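How to lay out a walking flyer route on residential streets

December 2003

Got asked again how I plan the door-to-door rounds for the Nutley newsletter. Typing this up fast so I can just point people at it. Works for flyers, newsletters, phone books, whatever you're carrying. My round is 800 pieces and I can do it in 2 mornings if the plan is good. If the plan is bad it eats the whole week.

What you need

A street map, big enough to write on. Photocopy it, don't use your good one.
Two highlighters, different colors.
A shoulder bag. Not a backpack, you'll be taking it off all day.
Rubber bands.
Pencil. Pens quit in the cold.

Step 1. Drive it or walk it first, empty handed

Don't skip this. The map won't show you which side the sidewalk is on, where the front doors are, or where a street is all back fences. Go slow and scribble on the photocopy as you go. I use S for sidewalk, W for a wall or fence with no doors on it, D for dogs. Make up your own letters, just write down what they mean someplace.

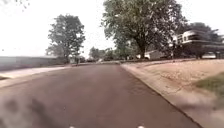 Mark the W stretches with an X over the top. No doors there means no reason to walk it, unless it's the short way to the next block. Long low walls usually back onto somebody's yard and the mailbox is on the other street. I wasted most of a morning on Isine before I figured that out.

Look at the yards too. Bare dirt you can cut along the edge of if there's no sidewalk. Grass, stay off, people notice. Somebody will call.

Step 2. Pick one side at a time

Biggest mistake new people make is zigzagging. Looks faster on paper. Isn't. Every crossing you stop, look both ways, wait, then step up the other curb, and by lunch your knees know about it. Go up one side, cross once at the end, come back down the other. You finish where you parked.

Exception — really short dead ends. Zigzag those if you want.

Color the up side with one highlighter and the back side with the other. Draw little arrows. Seems silly till you're standing on a corner and can't remember if you did this block.

Step 3. Cut it into loops

One loop = one bagful. Each loop should start and end at the car. If it doesnt, redraw it. For me a bag is heavy enough after 2 bundles, so that's a loop. Yours might be more.

Park at the middle of the area if you can so you can do loops off both ends without moving the car. Weldu is good for this, long and straight with side streets off it. Gukgate is not, it curves back on itself and I always end up a block from where I thought I was.

Step 4. Bundle by street, not by number

Count out what each street needs at home, at the kitchen table, rubber band around it, slip of paper on top with the street name. Put the bundles in the bag in walking order, first street on top. Add a couple extra to every bundle for the house you didn't know about.

Step 5. Walking it

Start early, but not so early you're at doors in the dark.
Face traffic where there's no sidewalk.
Stay wide of parked cars. Doors open, and drivers pulling out aren't looking for somebody with a bag. Also you can't see a kid or a dog behind one untill you're on top of it.
Tree streets are nice in July, but the shade hides potholes and raised edges. Watch your feet.
Never put anything in the mailbox itself. Door handle, mat, or newspaper tube. Mailbox is for the mail carrier. 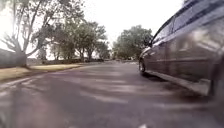
Grass strip between the curb and the hedges, no sidewalk on that side.

Streets like that one get a different mark on my map, a wavy line. Means walk the edge of the road and keep your ears open. I do them midmorning after the work traffic is gone, and I save them for one loop so I only have to be careful once.

Step 6. Fix the map when you get home

Same day. You'll forget. Cross out what was wrong, add the houses you missed, note where the dog was. Then make a clean copy and put it in a folder. Next round takes half the planning.

Couple of odds and ends

Rain — plastic bag inside the shoulder bag, and wait it out if it's more than drizzle.
If somebody says no thanks, mark the house and skip it from then on.
Leftovers go back in the box with a note of how many. Helps with the next print order.

Will add something on apartment buildings when I get a chance, those are a whole other thing.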